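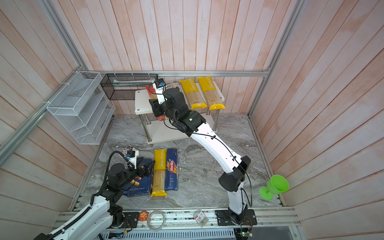 Fig. 1. Rigatoni box and small two-tier shelf.

Manuals > Snack Makers > Zutum Bar Press > First Batch

1. Wash the tray and lid. The carton says "ready to use." Wash them anyway.
2. Line the tray and pack in 362 g of oat and nut mix.

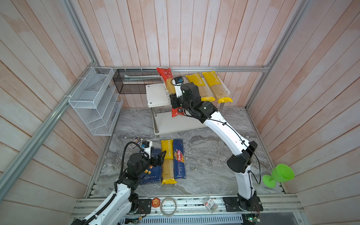 2 min read

3. Press for 9 minutes. The quick setting claims 6 — we have yet to get a bar out of it that holds together.
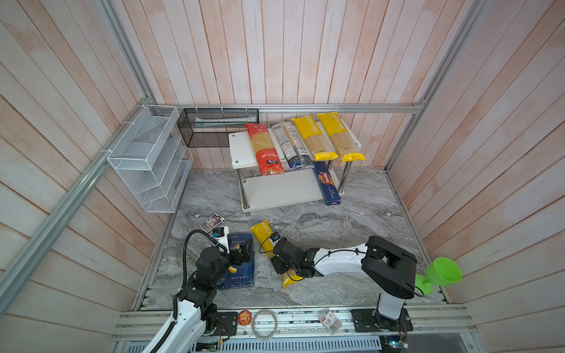 4. Bars need a flat spot to set before you cut them. Zutum sells a cooling rack for this, and we can't see why you'd buy it. A two-tier shelf like the white one at the back gives you a level for each tray.

CAUTION: The plate stays hot after the light goes off. Don't trust the light.

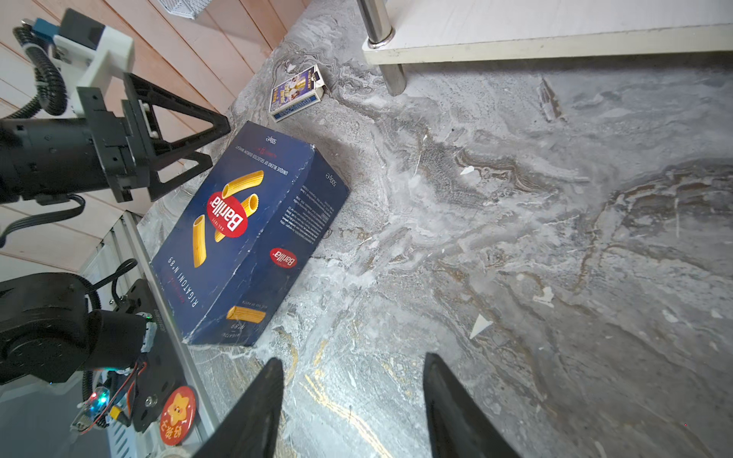 5. Cut the slab with a plain knife. The supplied cutter tears dates.

Note: "Stays fresh 28 days" assumes a sealed tin. Ours went stale well before that.

Filed under: Bars & Bites, Setup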